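Engelbrecht brings two-armed robot to the break room at its Jedby site

Jedby, May 2025 – Engelbrecht, a supplier of workplace automation from Citodthorpe, has started a trial of a two-armed robot for coffee service at the Jedby offices of its customer Fusville. In the building work 83 employees. Until now the teams took turns to prepare coffee for meetings and to clear the cups afterwards.

The robot is fixed to a table and works with an ordinary capsule machine, the same type which many people have at home. The staff did not want a large vending unit, and they asked that anybody can still make a coffee by hand. 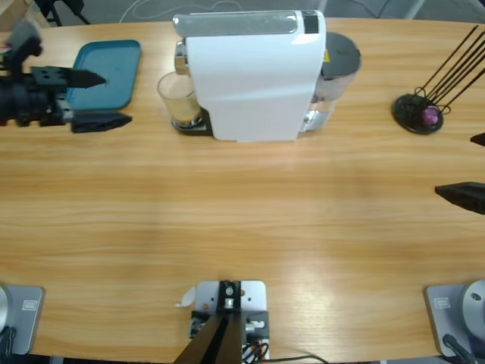
The robot's two grippers on either side of the capsule machine, with a cup of coffee on the drip tray.

During the trial the robot is in service 4 hours per day. An employee of the reception team supervises it, fills the water tank and puts new capsules in the stand. For this work the reception team received three days of training, and the task is now written in their job description. No position at Fusville will be removed because of the project – this was agreed with the staff before the installation.

The teams keep their breaks as before. What changes is the meeting service, for which the turn list was ended with the start of the trial. 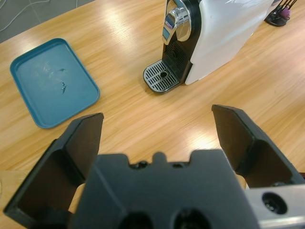
View from one gripper over the table, with the blue tray at left and the coffee machine behind.

Fusville will ask all employees for their opinion in August. If at least 80 percent are in favor, Engelbrecht will install the same equipment on two more floors. The results will be published on the websites of both companies.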